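Cumwood to Rostcombe, part two: the move in numbers

The lease on the Cumwood flat ended on a Wednesday in January, so the packing had a fixed end date and everything else was worked backwards from it. I said in the last post that I would write up how the move went. These are my notes, mostly for my own use next time.

Distance door to door was 195 miles. We had three quotes for the van. The cheapest was from a man with a trailer, which I ruled out on grounds of rain. The dearest was 3,599 pounds including packing. We went with Clindell, who charged 1,936 pounds for loading, driving and unloading, with the packing left to us. Boxes were extra, and they would not take paint, gas canisters or plants.

Total boxes: 27, not including the bed, the sofa and two bicycles. I numbered each one on two sides and the lid, and kept a list of contents by number in a spreadsheet. Writing on one side only was the mistake of the previous move, as boxes get stacked with the writing facing the wall.
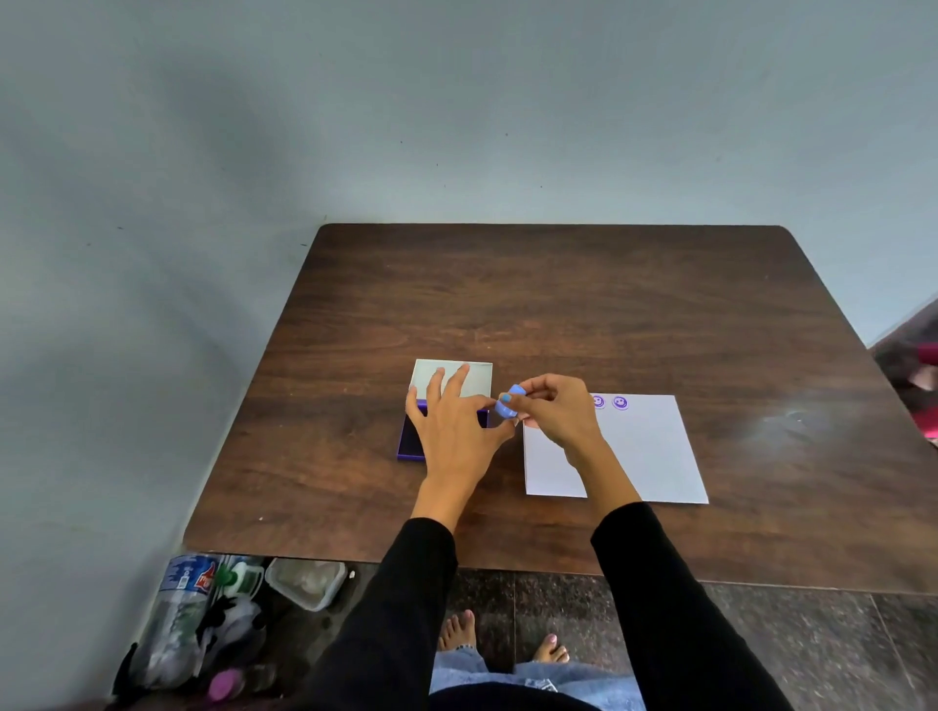
The first week in Rostcombe

The heating worked from the first evening. The hot water did not. The timer had been set by the previous tenant to come on at four in the morning and go off at five, and the manual was in a kitchen drawer under the takeaway menus. I have reset it to six and it has been fine.

Broadband took nine days. I used the phone as a hotspot until then, which was adequate for email and poor for anything else. The signal is better in the back bedroom than the front, so the desk has gone in the back bedroom.

The boiler cupboard is smaller than the one in Cumwood and will not take the ironing board. It lives behind the door for now.
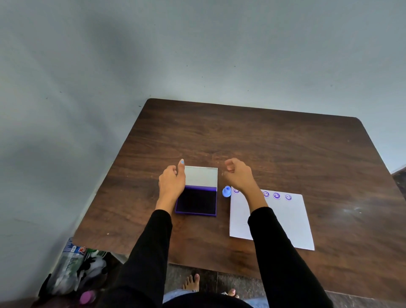
Change of address is the part I had underestimated. I made a list of everyone who needed telling and it ran to two pages. The bank, the council, the dentist and the car insurance could all be done online in one evening. The older relatives are getting cards by post, plain ones, and an ink pad like the one open on the table there is a quick way of putting the same address on a stack of them without writing it out each time. Mail redirection is set up for six months as a fallback. So far it has caught one catalogue and a reminder from the optician.

Next job is the shelves. The walls in the front room are softer than I would like and the first plug I put in turned freely in its hole, so I have bought longer ones. The books stay in boxes 4 to 11 until that is sorted.

We have also booked a week in Bermúdez for later in the year, paid for out of the returned deposit. I will post the route when I have worked out the trains.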